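**Ticket 3051: samples tray, vanity desk**
Status: open, again
Opened by: Sepehr Esfahani

The complaint, as logged: small things get put on the vanity and are never found again. Stevara sample vials, mostly. I bought a second one of a serum I already owned, which at my age is a symptom.

Tried so far:

- Putting everything on the upper shelf. Tall bottles did fine. Vials fell over and went behind the jars.
- A mug. No comment.
- Clear tray with little square compartments, which I'm now filling one item at a time, reds and golds first.

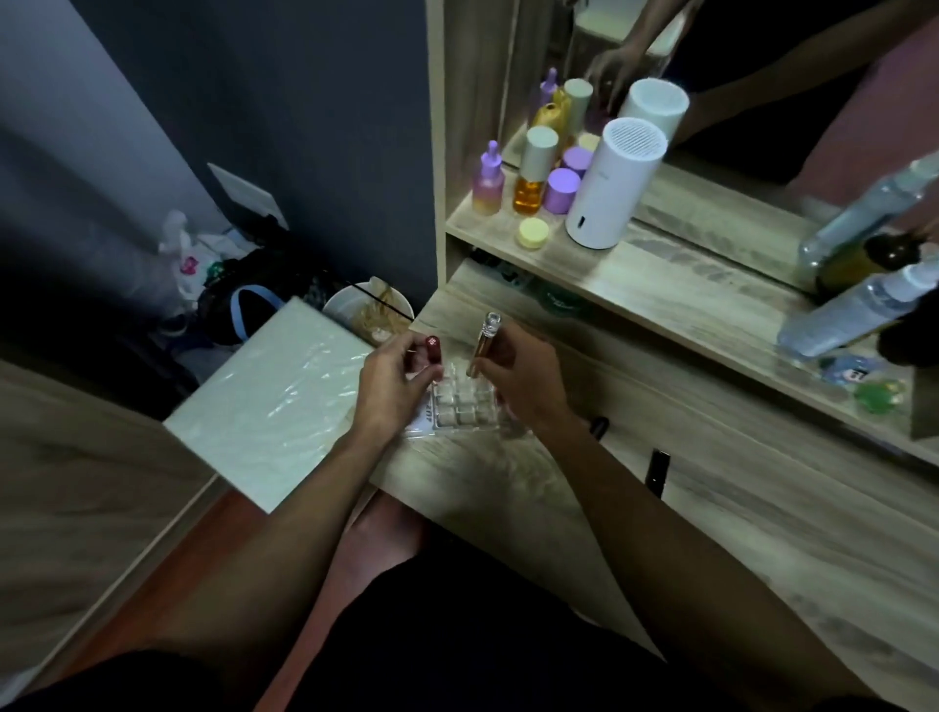

Imani Makori replied that sorting by color is how she lost a whole winter of perfume — sort by what you'll finish first, and keep anything with liquid in it upright.

Fair. Re-sorted by "will finish" and "be serious." The second group needed more squares.

Remaining fault: taller vials lean in their squares. Will try a folded tissue at the bottom. Leaving this open until May.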